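Hangar notes from Przemysław

Well, the Tunine 2 finally flew into Drellside last week and I got to sit in it! For those who missed the last newsletter, it's the little two-seat tourer from Vilano, the one with the long wing and the diesel up front. I'd been nagging their demo pilot since August, so I was out on the apron far too early with my thermos (and no hat, silly me).

We flew down to Poduval and back, 193 nautical miles all up, and she sipped fuel the whole way. It's quieter than my old girl by a mile. The trim wheel is in a daft spot behind your right elbow and I kept grabbing the seat lever instead, but I reckon you'd get used to it.

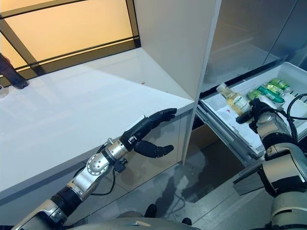
By the white countertop.

Now the numbers, for those who like them. Empty weight is 545 kilos, which leaves a decent amount for two grown-ups and their bags if you don't brim the tanks. The strip at Poduval is 735 metres of fairly lumpy grass and we were off it with plenty to spare, even with a bit of a tailwind. I did bounce the landing back home. Twice, if you ask the blokes at the fuel bowser.

Vilano will bring it back if enough of us are keen, so put your name on the sheet by the clubroom door. There are 17 on it already.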